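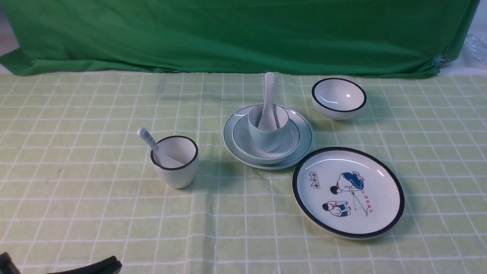

Chapter 13
Picking Up Dishes

By the end of Chapter 12 the Birnau arm could move to any point over the table and stop there. It could also close its gripper on a foam block. In this chapter the foam block goes back in the drawer and the arm starts work on tableware.

Dishes are a hard test for a small home-built arm. They are smooth, they are curved, and most of them are wider than the gripper can open. A cup can be held by its wall. A plate has to be taken by the rim, with one finger above and one below, and the lower finger needs room to get in. A spoon lying flat gives the fingers very little to close on, while the same spoon standing in a cup can be pinched by the handle from the side. You will write a separate grasp for each of these cases before you try to combine them.

What you need

The arm and gripper from Chapter 9, with both fingers fitted
The Cendden controller board, running the code from Chapter 12
The wrist camera and its cable
A tablecloth printed with a square grid
A plain cloth backdrop and clips to hang it
Cups, plates, bowls and spoons you can afford to break

Our gripper opens to 83 mm. If you built the wide version at the end of Chapter 9, yours opens to 102 mm, and you should change the value MAX_OPEN in the settings file now. Leave the closing force at the lowest step. It can be raised later, one step at a time, if a dish slips.

Setting up the table

Push the table against the arm's base and tape down the front corners of the cloth. Smooth out creases where you can. The grid is there for your own eyes as much as for the camera: when a grasp misses, you can read the error in squares and correct the offset without getting out a ruler. Hang the backdrop behind the table so that its hem meets the cloth.

Place the dishes with space between them. Jintana Suwannarat, who built the first of these arms at the Barasa shared workshop, sets out a new table by hand before each run and never marks where things go. We suggest you do the same. An arm that has only met a plate in one spot will do badly when the plate moves.

Using the wrist camera

The camera on the wrist sees the table from close up and at an angle that changes as the wrist turns. A square on the cloth may look like a diamond. A round rim may look like an oval. Section 13.2 covers how to correct for this.

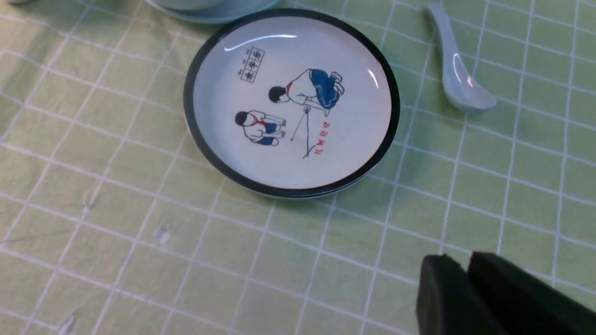
Figure 13.1 Wrist camera view with the gripper near a dark-rimmed plate. The spoon lies to the right of the plate.

Two things in Figure 13.1 deserve attention before you write any code. The first is the dark rim, which stands out well against both the light cloth and the white center. The edge finder in Section 13.3 depends on that kind of contrast, and it has more trouble with pale dishes. The second is glare. Bright spots on the glaze can be mistaken for edges, and they shift when the camera moves - a true edge stays put on the dish.

Printed designs cause a similar problem. The edge finder does not know a drawing from a rim, so you will tell it to keep only the outermost closed curve and drop everything inside.

Before you go on

Turn the wrist through 90 degrees over one plate and save a picture at each end of the turn. Name the files plate_a and plate_b. Both are used in Section 13.1.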